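How to bring a robot arm into a staff kitchen without upsetting the rota

These notes come from setting up an arm at the Livcombe site, where the canteen kitchen feeds 230 people at lunch. They cover the staff side of the job more than the wiring. The supplier, Dokorent, deals with mounting and software under the hire agreement.

1. Write down who does what now

Before the arm is ordered, spend two weeks noting the small jobs that sit between the main ones. At Livcombe the washing-up was listed as one task on the rota. In practice it was split between whoever finished prep first and whoever was on the late shift. Scraping, rinsing, racking, wiping down and turning off the tap all fell to different people.

2. Pick one job

Choose a job that is dull, happens at the same spot and has a clear end. We chose rinsing at the small sink. Knives, glassware and the big pots stayed with the kitchen staff, and they still do.

3. Talk to the people on the rota first

Hold the meeting before anything is signed. Say plainly whether hours will change. Ours did not in the first year, and we put that in writing. Brisa Cervantes, the kitchen supervisor, asked for the 55 minutes saved each day to go on prep and breaks instead of being taken off the end of the shift. That was agreed, and it did more for the mood than any demonstration.

4. Try the job in simulation

Dokorent builds a model of the counter and sink, and the arm's movements are worked out there before it comes on site. Ask for the people who do the washing-up to sit in on this. They will spot things the engineers miss, such as where a rack gets in the way or how far a board can slide.

Go through the tap separately. Decide whether the arm or a person turns it on and off, and what happens if the arm stops while the water is running.

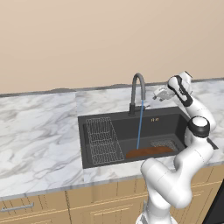
Put the answers on one sheet of paper and pin it up by the sink. Ours has 4 lines on it, and the first is where to find the stop button.

5. Change the job descriptions

Someone now has to check the arm, clean the gripper and report faults. This is skilled work and should be paid as such. At our Bakmont site it was left as an extra duty for the late shift — it was soon being skipped. Name a person for each shift and give them time for it.

6. Review it in November

Pick a month well clear of the start date. Ask each person what they do now that they did not do before, and compare the answers with the notes from step 1. Change the rota where the two do not match.

Related guides
Working out hire costs for a small kitchen
Fault log template for shift leads
Mabuza warehouse: a year of shared picking
Writing a stop procedure staff will use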